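Posted in: Shop Floor / Robots / When Things Break
June 15, 2018 – by Chantal Thibodeau

The Connector That Wouldn't Stay Put

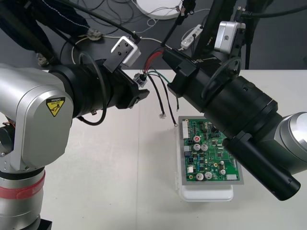 Left gripper has the connector, right gripper is waiting on the wires. The board sits in its tray below.

Okay, so a few of you asked how the wiring job is going after my grumpy post in March. Short answer: we found the fault, and it was a dumb one! I've been running the two-arm cell at our Werdale shop for a while now, and the task is simple to say out loud – pick up the harness, hand it across, plug it into the power board. We ran 213 tries in the first batch and 52 of them ended with the harness dropped or the plug jammed in crooked. That's a lot of me standing up and sitting back down.

I blamed the grippers first (sorry, grippers). Then I blamed the boards from Brastotmont, and wrote them a slightly snippy email I've since apologized for. The real trouble was slack. The black wires on this harness droop all the way to the table, and every so often the ring terminal would snag on the tray during the handoff. The arm kept pulling, the plug twisted, and the software from Fatari still logged it as a good grip. No alarm, no stop, nothing in the log.

The part that bugged me more was the safety side. On one of those snags the whole tray slid, and I reached in to grab it before I hit stop. Dumb move, and I knew it while I was doing it. My hand was fine, but I got a well-earned talking-to from Tesfamariam, who runs the shop, and we've changed how we work since then. Stop button first, hands second, every single time.

We've also set a lower pull limit, so the arms quit when a wire catches, and the tray gets clamped down before each run. I want 200 clean handoffs in a row before I call it fixed. Best streak so far ended when I bumped the table with my hip, so I'm starting the count over tomorrow.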